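Studthorpe kitchen sessions pass 431 takes

Clerklow newsroom, 26 Mar 2024

Quick update from Studthorpe, where the Bandon project is teaching robots to handle dishes. No robot needed for this part. People pick up a pair of hand-held grippers, do the job themselves, and the recordings go off to training.

Total now stands at 431 takes, 208 of them bowls. Bowls were the holdup last month. Wide ones mostly, the kind that tip the second you grab them by one edge. Demonstrators have switched to two-handed work for anything bigger than a dinner plate, one gripper on the rim and the other close by to steady or clear things out of the way.

Takes run short. Pick up, turn, set down, stop. Anything over 2 minutes gets split before it is labeled. Fumbles stay in if the person recovers, drops get tagged seperately and held back for now.

Siddiqui, the firm running the sessions, wants real kitchens with real clutter on the counter. Groceries, scissors, other dishes stacked close. Tidy counters gave tidy results and the policy fell apart as soon as somebody left a bag out. So the rule at Studthorpe is leave it how you found it.
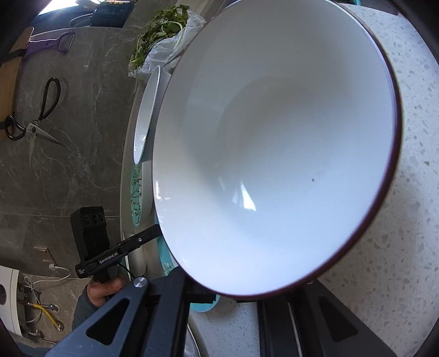
Remote control comes next

Second half of the project swaps the hand-held tools for a remote setup. Operator sits at a desk with a pair of controllers, arm does the lifting across the room. Slower by a lot. First trials managed 10 usable takes in an afternoon, against a full morning's worth by hand.

Main complaint from operators so far is feel. With the hand tool you know when the rim is slipping. Over the link you find out by watching, and by then the bowl is on its way. A buzz in the controller is being tried, reviews are mixed. One operator turned it off after lunch.

The plan is to use remote takes for the last stretch of each task only, the set-down mostly, and lean on the hand-held recordings for everything before that. Whether the two kinds mix well in training is still open. Early runs were ok on plates, poor on anything deep. Glossy bowls are a headache too, highlights move around as the bowl turns and the software loses the edge.

Bandon is after more kitchens, small ones especialy. Gas or electric, doesn't matter. Sessions take a morning, dishes are not supplied, and breakages are paid for. Sign up at the Studthorpe front desk or through the Clerklow contact page.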